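Carkon Memora Round Timer, second version

I have used the Memora for one training block in my garage and at the gym on Tuesday nights, mostly for heavy bag work, pads and light sparring. It replaces an older Carkon timer that lost its settings every time the batteries came out. The new one keeps them, and the name presumably refers to that.

The unit is a flat box with a four-digit display, three buttons and a speaker on the underside. It runs on two AA cells or from a USB cable. The cable is not included. There is a magnet on the back and a keyhole slot for a screw. The magnet holds on a steel rack upright but slides down a painted locker door when the bag chain is shaking the wall, so I used the screw.

Setup takes a few minutes with the sheet in hand. Hold the left button to enter the menu, then step through round length, rest length, number of rounds and warning time. Round length moves in steps of ten seconds. Rest moves in steps of five, which suits the 40-second rests I use late in camp. The warning can be set to ten seconds, thirty seconds or off. Amateur rounds, pro rounds and a continuous mode are stored as presets, and two further slots are free for your own.
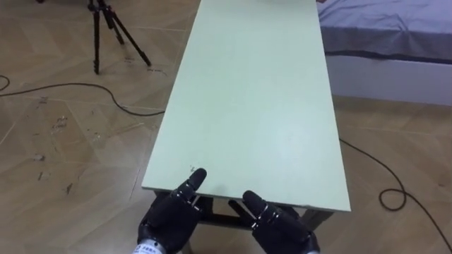
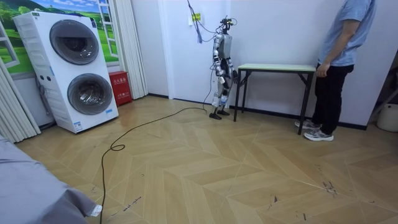

The bell is the main reason to buy it. It is a recorded ring with a hard start, and it carries over a skipping rope and a radio. The ten-second warning is a double clap sound and can't be mistaken for the bell. On the lowest volume setting I could still hear it through headgear from the far side of the ring. The highest setting is too loud for a garage.

Accuracy is fine. I ran it against a stopwatch for a full set of three-minute rounds and could not find a difference larger than my own thumb.

The display is less good. The digits are red for work and green for rest, but from a steep angle both look washed out. Nerea Pacheco, who holds pads for me, stands side-on to it and gave up reading it in the first week. The round number shares the display with the clock and appears only for a moment at each bell. If you miss it, you have to pause the timer to check.

Compared with the Susaden wall timer, the Memora is smaller, quieter at maximum and much easier to set. The Susaden has the better display and a remote. The Kong clip-on is cheaper than either, but its beep is thin and there is no warning before the end of the round.

Batteries lasted the whole block. The low-battery mark came on in November and the unit kept working for another week of sessions. The buttons can be pressed with wraps on but not with gloves.

Rating: four out of five. I would like a permanent round counter and a brighter green.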